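Old tower rebuild, worth a new CPU?

dnowicki
5 June 2018
Pulled my old black tower out of the closet and I'm having way more fun with it than I should. Plan is a quiet little file box for the living room. Side panel is off, case is laid flat, CPU is next. Has anybody here dropped a faster chip into one of these office-type machines? I love how they're put together — blue tabs everywhere you're supposed to grab!
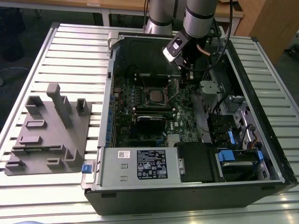
Side panel off, power supply at the bottom, CPU socket near the middle

marisol_h
Oh nice, I have such a soft spot for these! Blue tab on the power supply, blue latch on the drive bay, you can just about strip one with your hands. Watch that thin lever on the socket though. Push down and out a hair before you let it rise or it'll snap up at you.

Lurnon
Fun project but I wouldn't spend money on a CPU. Get an SSD and a second memory stick. For a file box you'll never notice the chip.

dnowicki
I hear you, but a used chip is 13 bucks and I want to do it :)

Lurnon
Ha, fine. Check the BIOS version first. I bought one the old board wouldn't even boot with.

gizella.o
Disagree with Lurnon a little. I swapped mine in December and the thing feels great, way snappier with almost 3000 photos to thumbnail. But yes, SSD too. Fresh paste, a pea in the middle, don't spread it.

marisol_h
I always spread it! Thin layer, old gift card. Works every time.

gizella.o
We are not doing this again, Marisol, lol

Pumow
Is a slatted metal top okay to work on? I always use a wood table and an anti-static mat.

marisol_h
Fine for a case lying on its side. I'd just put a towel next to it for the screws — anything small goes straight through slats like that.

dnowicki
Towel is going down now. Chip comes Thursday, will post how it boots. Does anybody know if the blue tab on the power supply slides or squeezes?

Lurnon
Squeezed on mine. Take out any screws on the back first.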